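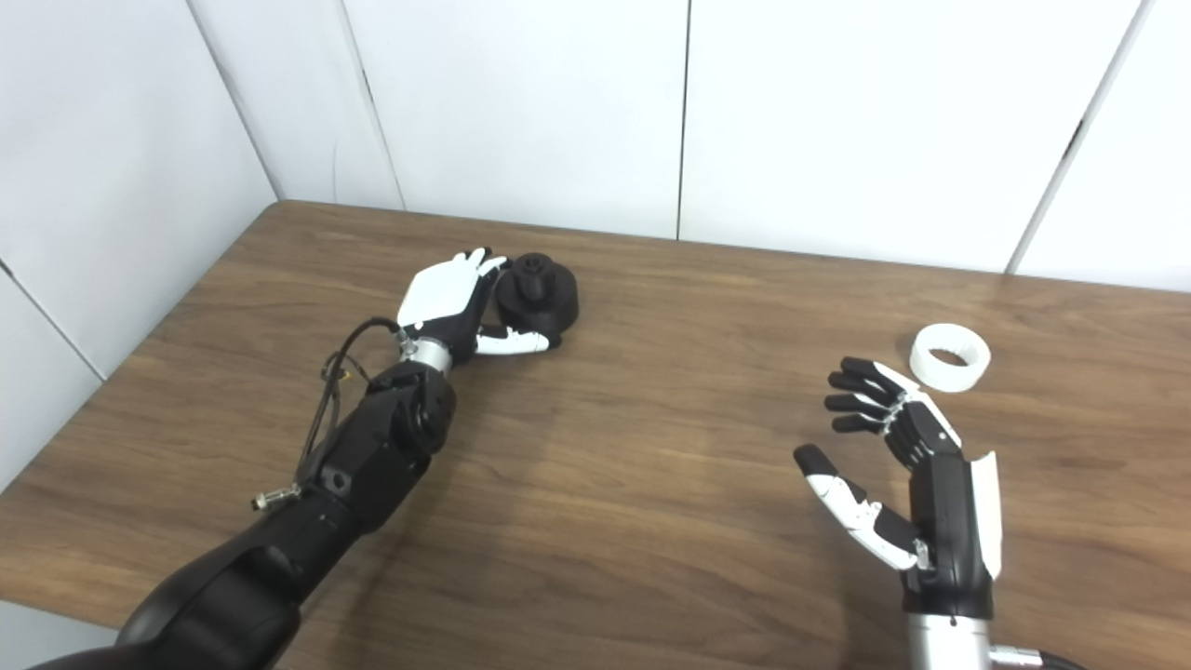
I'd been told to bring a cushion. "The chairs are terrible," said the woman who runs Lesell, the little furniture workshop I'd come to see, "but you'll like the tables." She was right on both counts! We sat down with a pot of tea and I asked how anyone ends up spending eleven years on tables and not much else.

"By being bad at chairs," she said. "A chair has to fit a person. A table only has to stay level, and people are very forgiving if you give them something nice to lean on."

She likes her wood dark, warm and brown, with plenty of streaks in the grain. I asked whether customers ever want it plainer. "All the time. They come in wanting it all one colour, and then they run a hand across the streaky one and go quiet. I just put the kettle on and wait."

White panelled walls were her idea too (her business partner wanted green, and still brings it up). Big flat panels, thin dark lines between them, nothing hung on top. "I got fed up with looking at a table and seeing the wallpaper," she told me. "Against white you see the brown properly. You also see every bit of dust, so there's that."

The light catches softly along the back of the tabletop, where it meets the wall, and I said I thought it looked lovely. She pulled a face. "I'd have it a touch duller. We argued for weeks about the finish. My partner likes a bit of a glow and I like it flat, and what we sell is somewhere in the middle, so we're both slightly cross."

We got on to money, as you do. Her first big order was 20 tables for a café called Umali, due in September, and she quoted £2,000 for the lot before she'd added up the timber. "The wood alone came to £2,393. I sat in the van and ate a whole packet of biscuits." Did she tell them? "No! I'd shaken hands on it. They've been back twice, mind, and they pay properly now."

And looking after one at home? I have a dark table myself, and it's a disgrace. "Soft cloth, hardly damp, along the grain. Use a mat under your mugs. And stop shoving it hard up against the radiator, everybody does that." (I do that.)

Next on her list is a long one for Feditz, the bakery down the hill, who want room to roll dough at one end and do the accounts at the other. She's not convinced. "Flour gets everywhere," she said, and went off to find more milk.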